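Gripper notes, part 6

The new fingers are on. I cut them from black sheet stock at the Bisgaard workshop in March and pinned the joints by hand at home. The linkage is the same as before, two pins per side, but the holes are reamed now and most of the slop is gone. The pads are textured blue, glued, no screws.

The encoder took longer. I had it reading 1,771 ticks for a full stroke on the bench, then a different number every time the cable flexed. A shorter cable fixed that. I also moved the connector up under the handle, where my thumb doesn't hit it.

Thin things are still the weak spot. Blocks and cups are easy. A fork flat on a table is hard, and cloth makes it harder – the fingertips push a fold ahead of them and the fork rides along on it. I'm trying a lower approach angle, 19 degrees off the table, and closing more slowly over the last part of the stroke.

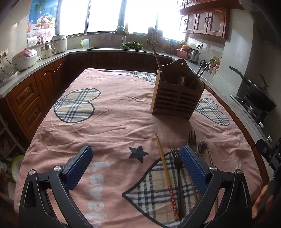
Posted by Mevmont

Forks, a spoon and a chopstick with a red end are the test set for now, with the wooden holder as the place to put them. The plan is 500 picks on this pad glue before I change anything else. If an edge lifts I'll go back to tape. Pin drawings go up once I've fixed the hole spacing on sheet two.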